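De : Angharad Kemeys
À : liste Manipulation souple
Objet : Re: [manip-souple] Doigts qui ne relâchent plus le tissu

Bonjour à toutes et à tous,

Merci Ifor pour ton message, qui m'a bien soulagée, je l'avoue (je commençais à croire que j'avais remonté mes pinces de travers !). Je recopie le passage qui m'intéresse :

> Le 9, Ifor Trevor a écrit :
> Chez nous, à Diltley, la pince Zaka se referme bien
> mais reste parfois serrée quand on lâche la gâchette.
> Sur 179 prises de vêtements, on l'a eu 9 fois, toujours
> avec du tissu fin. Quelqu'un d'autre a vu ça ?
> Ifor

Eh bien oui, nous aussi, et sur le même genre d'exercice : étaler un t-shirt sur un lit, puis le plier à deux pinces tenues à la main.

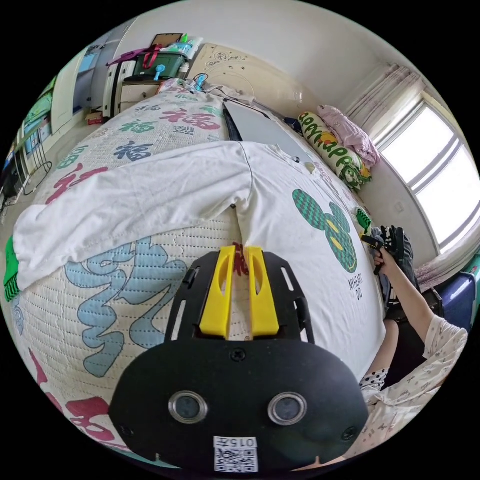

Penry, juillet. Je reprends donc mes notes depuis le début, pardonnez-moi si c'est un peu long. Le blocage est apparu après 3 286 cycles d'ouverture, alors que la notice maison de Sidness nous demande un graissage tous les 1 000. Nous l'avions fait deux fois, et la troisième, je le confesse, nous est passée sous le nez. Le ressort de rappel n'a rien, je l'ai sorti et comparé à un neuf. C'est la glissière qui accroche, à mi-course, et seulement quand on tire sur le tissu de biais.

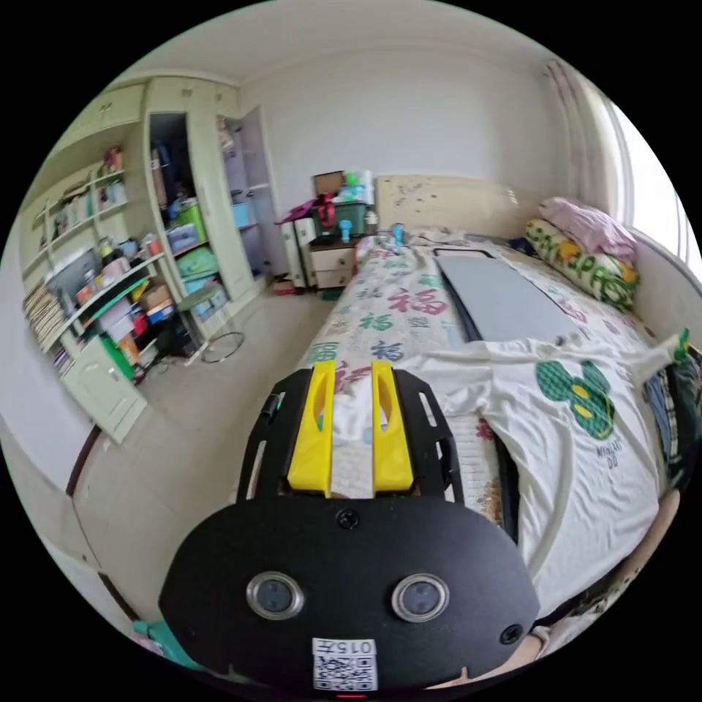
Le t-shirt blanc pris entre les deux doigts jaunes.

Ce qui m'ennuie le plus, c'est le réflexe qu'on a tous dans ces cas-là : on pose une pince et on va dégager l'étoffe avec les doigts. Un collègue s'est fait pincer l'index comme ça, quand la glissière est repartie d'un coup. Rien de grave, un bleu, mais nous avons quand même arrêté les essais pour l'après-midi. Depuis, la règle est simple : on coupe l'alimentation, on attend, et on écarte les doigts jaunes avec une spatule en plastique.
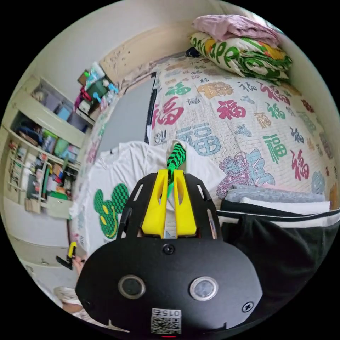
La forme de la matière prise compte aussi beaucoup, à mon avis, et j'aimerais bien ton sentiment là-dessus, Ifor. Un tissu à plat glisse assez bien, alors qu'une bande torsadée, comme celle à damier vert et noir qui passe entre les deux doigts, fait une surépaisseur et pousse la mâchoire de côté. Je n'ai pas encore de mesures à vous montrer, seulement une impression. Est-ce que tes neuf blocages sont venus sur des parties plates, ou plutôt sur des ourlets et des cordons ?

De mon côté je nettoie et je regraisse demain matin, puis je refais une série complète avec les mêmes vêtements. Si l'un de vous a une glissière de rechange qui dort dans un tiroir, je suis preneuse !

Bien amicalement,
Angharad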